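Comparing Two Parallel Grippers in Simulation

Load the Talholm task file and set the controller to joint impedance. Leave the arm model unchanged between runs; only the gripper file and its offset should differ.

Set the opening speed, then the closing force. Start at 30 N for both grippers and raise it in steps of 2 N until the object stops slipping.

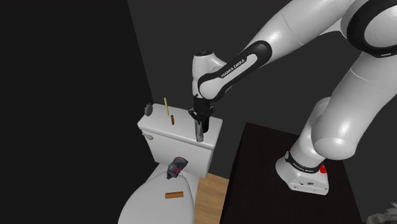 Contact settings affect the result more than finger shape does. Use the same friction value for both grippers, and run the solver at 8 iterations or more. For the test pose, hold the small grey cylinder upright between the fingers, with its lower end at the level of the tank top, near the right front corner. Keep the other items on the tank in place as obstacles.

Run 6 trials with the Denik fingers, then 6 with the Atinga fingers. Log finger width at every step and export as CSV.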